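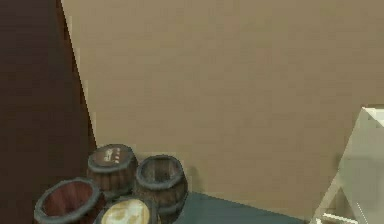
23 June 2025

Sourdough starter, batch Granora, day 16. What a jump overnight! Fed it at 9 pm with the coarse rye and it had more than doubled by breakfast, dome still rounded on top, smell like green apples with a bit of yogurt behind it. The Prusberg jar got the same water, same shelf, same feed by weight, and is sulking along at half the height. I love this stuff.

Starting weight for both was 168 g. Prakash Kurian thinks the difference is the flour and I think it's the temperature swing on Friday's shelf move, so we are going to do it properly: swap flours tonight, leave the jars where they are, mark the glass every 2 hours until bed.

Test loaf from the Granora starter: 381 g water, long cold proof, baked in the covered pot. Crust blistered all over, lovely crackle when it came out. Crumb a little tight near the base, so I probably shaped too hard (again). Flavor is the best since December - properly sour at the back, sweet up front. Ate two slices standing up before I remembered to weigh it.

pH strips are useless at this range, everything reads as the same murky orange. Prakash has a meter at home and will bring it in. Calibrate first, last time we skipped that and lost a whole page of readings.

Rye is down to one bag. Order more from Rizk, and ask whether they still do the stone-milled one.

To try:
stiffer feed, 60 percent water
Plolline wheat in the third jar
a loaf with 10 percent toasted rye - I want to see what that does to the rise

Jars marked and swapped at 8:40 pm. Prusberg already has bubbles along the glass!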